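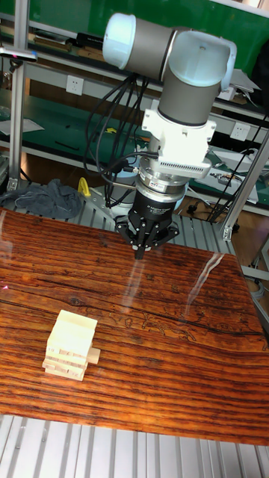
Block tower build in the shared shop – glare and cable questions

Posted by rostwood_bench, 10 Oct 2018
5 replies

Still working on getting the arm to take blocks out of a tower and put them back on top. Written in Python, talking to a Litell controller. It has been in the Indholm workshop since June. Two things I want opinions on: the shiny table, and the cables at the wrist.

slotnut27
Matt cloth over the table. That bright streak will upset any camera you point at it.

rostwood_bench
I like the wood grain, but fair point. Streak is to the right of the gripper, tower is on the left, so I've left it so far.
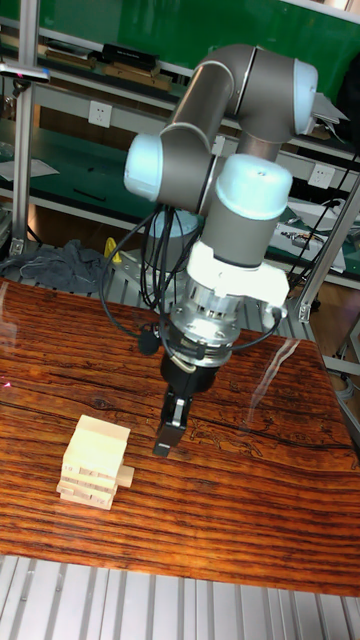

Gripper open next to the tower, one block sticking out on the right.

pine_and_solder
I'd leave the table and sort the cables first. That loop droops a long way to the left of the wrist. Turn the last joint far enough and it will catch on something.

slotnut27
Disagree. Cables need slack. Tie them tight and you'll break a conductor inside 1,000 cycles.

pine_and_solder
Slack, yes, but held higher up. I used a Gisler spring hanger on mine. What speed are you running?

rostwood_bench
20 mm/s near the blocks. I tried 29 and didn't like it. Next job is coming in close beside the stack with the fingers straight down.

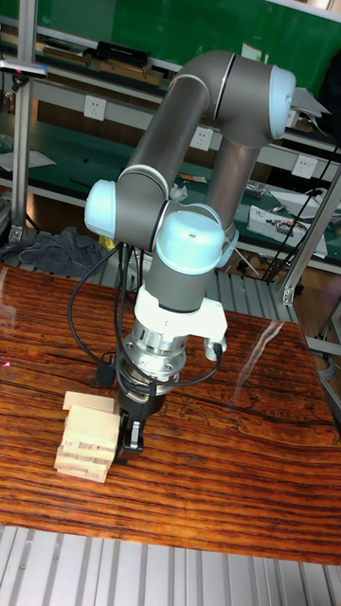 Settings for the side approach

Tool straight down, force limit low, stop on contact. I'll try the cloth and the hanger – one at a time, so I know which one made the difference.

Share (2)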